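Review: Brullgate Preramen 200 delivery robot, after one winter and most of a spring
Posted 16/05/2022

Rating: three and a half out of five, and the half is for the lid.

I run the mailroom for a two-building office site, and last fall my employer bought a Preramen 200 to carry parcels and interoffice mail across the plaza. The job used to belong to two people and a cart with one bad wheel. I was asked to "own the rollout," a phrase that meant I got the charger and the phone calls.

What you get: the robot, a wall charger, two keyed lids (one is a spare), a tablet, and a manual translated by someone who was in a hurry. The cargo bin holds four standard mail totes if you don't care about the handles and three if you do. Brullgate lists the payload at 44 pounds. We have put more than that in it. It complained, politely, and then went anyway, at the speed of a man looking for his glasses.

Setup took longer than the sales call suggested. Their installer walked the route, mapped the curb, mapped the drains, and told us to keep it off wet leaves, which in our part of the world rules out a good piece of the fall. After that it did the trip in the morning without fuss. The afternoon trip was another story, because that is when people sit on the curb and put their bags down wherever they please. The robot stops for a bag. It will wait for a bag until the bag retires.

The plaza itself suits it. Big flat slabs, long sight lines, a curb on one side for it to follow. The joints between slabs make a little clack that you hear from inside the bin, so don't send anybody's birthday cake. We sent somebody's birthday cake. 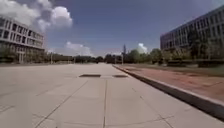 Does it replace a person in the mailroom?

It replaced the walking. Sorting, signing for things, chasing down whoever left the third floor in June and still gets catalogs: all of that stayed with us, and there's now a new chore called "meeting the robot."

That chore deserves its own paragraph, since it's missing from the brochure. Somebody has to be at the door on the far side when it arrives. For the first month that was Glykeria Tsoukalas at the front desk, who had not been asked and already had a job. She got up, unlocked the lid, lifted out the totes, signed the tablet, and sat down again, several times a day. Management counted this as time saved. It was saved, all right, out of my day and into hers. We finally had it written into her hours with a small bump in pay, and I'd tell anyone buying one of these to settle that before the crate shows up.

Aparecida Honorato used to push the cart. She'd done it long enough to know which offices wanted a knock and which wanted the mail left quietly on a chair. She is now in charge of the route schedule and the tablet, with a new title and a chair that goes up and down. She says her knees are happy and she misses the gossip. I miss it too. We used to hear about an office move a week before the memo, and these days we read the memo like everybody else.

Battery: 30 percent left at the end of a normal day, less when it's cold. The charger is an Anberg unit and runs hot enough that I moved the envelopes.

Software: the tablet app is fine once you turn off the chime. There is a setting called "Greeting" which makes it say good morning at any hour to any object, including the curb. Turn that off as well. Ours also sent 394 alerts in the first month, nearly all of them to tell me it had stopped and then started. You can set a threshold, but it's buried three menus down under "Wellness."

Service: two visits so far, both for the same wheel sensor. The technician was good and the hold music was not. A replacement sensor took nine days, during which the cart came out of the closet, bad wheel and all, and I noticed that several people came out to say hello to it.

We also had a loaner from Lambrakis for a week before we bought. It was quicker and handled a door threshold better, but the lid needed both hands and a knee, and Glykeria vetoed it on the spot. The Preramen lid opens with one finger and stays open. If you're the one unloading it all day, that matters more than the top speed.

Would I buy it again? Probably, for a site with a lot of flat ground and a long haul between doors. If your two buildings share a hallway, get a cart with four good wheels – they're cheap – and spend the rest on the people pushing it. And whatever you get, ask the people who'll be opening the lid. They were the last to hear about ours, and they had the best questions.

Pros: the lid, quiet motor, never calls in sick
Cons: needs a person at each end, hates bags, wheel sensor, cake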